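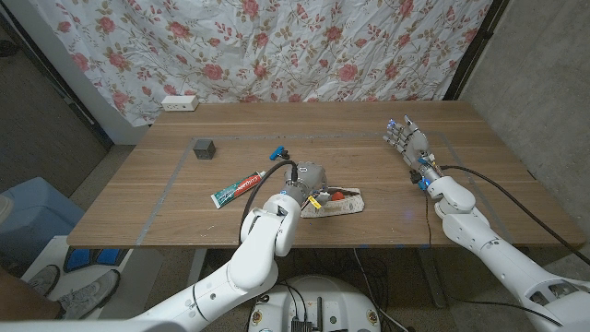
I'm hoping the romance readers and writers here can help me with my blurb, because I have rewritten it so many times that I can't see it anymore. The book is called Maltumell, it's a small-town romance with a widowed baker and the woman who inherits the building next door, and it comes out on 9th May. My draft is 170 words and my sister says it sounds like a furniture catalog. She has a point! I spend a whole sentence on the baker's worktable, and it could be the tabletop up top, light brown with the grain running sideways, and then I barely get to the kissing. So my question is, how much of the setting do you put in a blurb, and do you list your tropes right there on the sales page or save them for social media? I have grumpy/sunshine, only one bed (it's a pretty important bed) and a found family that I'm very fond of. I don't want to look tacky, but I also don't want people to miss the bed. Thank you in advance, and sorry this got so long. I do that in my chapters too.

Posted by Solange Rey

Jacqueline Poulain

Oh Solange, I feel for you, blurbs are the worst part of the whole business and I say that as somebody who has cried over a copyright page. I've put out a few small-town books myself (the Langlois sisters, if you ever run across them) and what finally worked for me was writing the blurb as if I were telling a friend about the book over the phone. You'd never start with the worktable on the phone. You'd say "so there's this baker, and he's miserable, and then she moves in next door," and there's your first line, more or less. Keep one bit of setting, the one that smells nice, and let the rest wait for chapter one.

As for tropes, yes, list them, and put them under the blurb where people who like surprises can skip them. I held out until last December because I thought it was tacky too, and then I added a short line to my second book and readers started writing to tell me they'd picked it up for the fake engagement. Nobody has complained so far, except my brother-in-law. 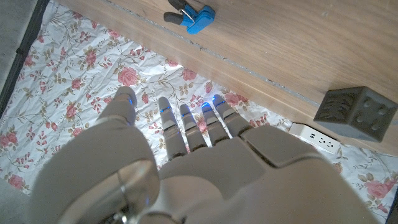
One more thing, about that bed. If it matters to the story, give it a detail of its own and it will do half the selling for you. "Only one bed" is on so many pages now that my eye slides right past it, but tell me the sheet is white with flowers on it and is lying all crumpled on the floor, like this one, and I'm going to want to know who was tossing and turning in there. I had a critique partner years ago who made me do this with every trope I used, and I grumbled the whole time, and of course she was right. Good luck, and please come back and post the new version, I'd love to read it!

Oisín Fahy

119 words is my limit. Cut the worktable.

Sakda Bunnag

I mostly read and don't write, so take this for what it's worth, but I buy a lot of romance and I want the tropes. I like to know about the found family before I start, and I really like to know if there's a dog. Is there a dog? Also please say somewhere whether it's a standalone, I got burned by a cliffhanger this winter and I'm still a little sore about it.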